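Chapter 4
Picking Things Up (and Dropping Them)

I taught my first robotics club on a Thursday after school in Nestville, with two students and a whiteboard that wouldn't wipe clean. One of them, Ximena Maldonado, asked me how hard it could be to get a robot to pick up a toy. I said we'd have it going before the pizza came. We did not have it going before the pizza came!

So this chapter is about grasping, and I'm going to ask you to be patient with it. You've already got your arm moving from point to point (if you haven't, go back and finish the Ninley exercises in Chapter 3, I'll wait). Now we want it to go down into a bin, close its fingers on something and come back up with that something still in them.

Your club project for this chapter is a mixed bin. Raid the kitchen drawer and the toy box, and pick things that have nothing in common: a bowl, a cup, a brush with a decent handle, a plastic dinosaur if your little brother will part with one. Tip a few of them on their sides. A bowl lying over is a completely different problem from a bowl sitting flat, and my students always groan when they find that out.

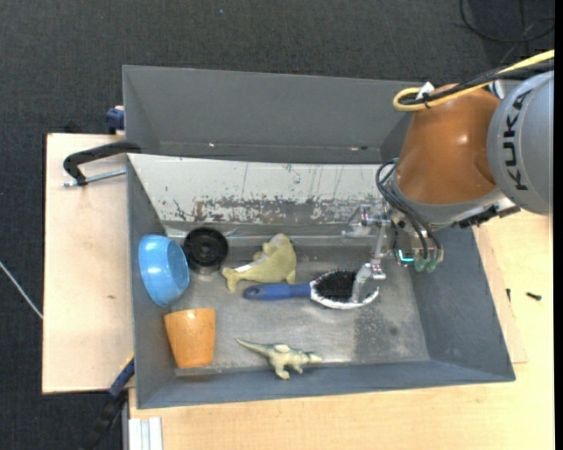 Why not just program the position of every object? You could, and it would work right up until somebody bumped the bin. We want a program that copes with a new mess every time.

Yichen Cai, who was in my second club, kept a notebook of every try his team made, all 600 of them by November, with the colour of the object and a rude comment beside each miss. I still have a photocopy. I'd like you to start one too, and the comments are up to you.

Before you turn anything on, read through the key words below and set your arm to its slowest speed. We'll begin with the brush.

Key words: grasp, approach, finger, clearance, bin wall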